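REPORT OF THE EXAMINER, BENCH TRIALS, USMONT

The Office of Comparative Trials received two grippers in December. The first was submitted by Vistach and the second by Jallov. Under the rules of the Office, each was to be tried in simulation before any metal was shipped, and each was allowed 24 attempts at the same kitchen task: take up the small brown item from the counter and set it in the white bowl.

The Examiner was instructed to record results only. Opinions were to be entered on Form 11, of which the Office had run out.

The Vistach gripper was tried first. It approached the item quickly, closed with great force, and in the early attempts sent the item off the marble entirely. The controller was adjusted. Vistach objected in writing that the adjustment favored its competitor, and the objection was entered in the record.

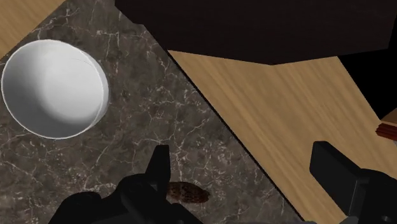
The Jallov gripper was slower. On each attempt it paused above the stone before closing, and the pause did not appear in any setting the Examiner could find. The engineers at Jallov were consulted. They replied that their controller contained no such instruction and asked that the time not be held against them.

The Examiner reviewed the logs at night, when the Witkowska building was quiet and the servers ran faster. During the pause the fingers moved very slightly - less than the width of a grain of rice - first to one side and then to the other. The item was then lifted without slipping. The movement was different every time.

The Office requires a cause for every delay. The Examiner wrote "settling" and struck it out, then wrote "error" and struck that out as well. At 2 in the morning the Examiner ran one further attempt, outside the permitted number, and watched it to the end.

The report was filed before the building opened. In the space provided for the cause of delay, the Examiner had entered a single word, "looking," and had initialed it as the rules require.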